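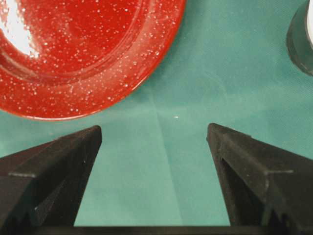

Set the Table on a Weeknight
By Kenneth Gatchalian
3 June 2019

Most people I know own a tablecloth and do not use it. It sits folded in a drawer until December, comes out for one dinner, gets washed, and goes back. The good plates live the same way, on a high shelf where you need a chair to reach them. The rest of the year we eat off whatever is on top of the stack, on a bare table with the mail pushed to one side.

I think this is a mistake, and an easy one to fix. Put the cloth on the table and leave it there. Use the plates you like.

I grew up in a house on Malabanan Street where the dining room was used four times a year. My mother had a set of white china with a gold line around the rim. It could not go in the dishwasher and it could not go in the microwave. We were not allowed to carry it. When she moved into an apartment, she gave the set to me, and I had it for six years without eating off it once. I sold it to a shop in Brellgate. I don't miss it, and when I told her, she said she had never liked it much either.

What I would tell anyone setting up a kitchen is to buy one kind of plate and buy it in a color. Red is good. Food looks better on red than people expect, especially eggs, rice and anything green. Speckled is better still. A speckled plate doesn't show every scratch, and it doesn't have to match anything, so when one breaks or chips you can replace it with something close. A plain white plate has to be the same white as its neighbors or the whole table looks like leftovers from a yard sale.

People worry about color on color. They buy a red plate and then think they have to put it on a white or gray cloth to calm it down. They don't. Red on green is fine in June. It only looks like Christmas if you add the rest of Christmas. A green that leans toward blue, a bit dull, will sit under a red plate all year without anyone thinking of holly. Put a dark mug next to it and you have a table that looks like someone meant it, with three things you already had.

The usual argument against a tablecloth is laundry. I have two cloths. One is on the table and the other is clean. I change them on Saturday, or sooner if there's tomato sauce. They go in with the towels. That is the whole job. A bare wood table needs wiping after every meal too, and it marks, and a refinished one costs a good deal more than a new cloth.

The other argument is ironing, and here I will be firm. Do not iron a tablecloth you eat on every day. A fold line down the middle does no harm. It has never tipped over a glass in my house. If it bothers you, smooth it with your hand when you put the cloth on and then sit down. The plates hold it flat where it matters. I suspect ironing is what puts most people off, and it was only ever needed for company, and not for most company.

A friend at work wrote to me after an earlier column on this subject and said she has small children and I was dreaming. That's fair. Children spill. But they spill on a bare table as well, and then it runs off the edge and onto the floor. A cloth soaks some of it up. She tried it for two weeks and kept the cloth. She went back to plastic for the plates, and I have no quarrel with that.

I am not saying dinner has to be an event. Last night mine was soup from a carton and toast. It took 14 minutes and I ate it alone. I still put the bowl on a plate and the plate on the cloth, and I sat at the table to eat it instead of standing at the counter with my phone. I ate slower. I noticed the soup needed pepper and got up for the pepper.

There is a store in the Pekosum shopping center that sells a "hosting collection," boxed, with napkin rings and a runner and a card that tells you where each piece goes. I looked at it for a while. It was nice. It was also clearly made to be put away again, because the box had a handle and a place to write the date.

If you have a cloth in a drawer, take it out tonight. Check it for moth holes first. Small ones can go under the bread.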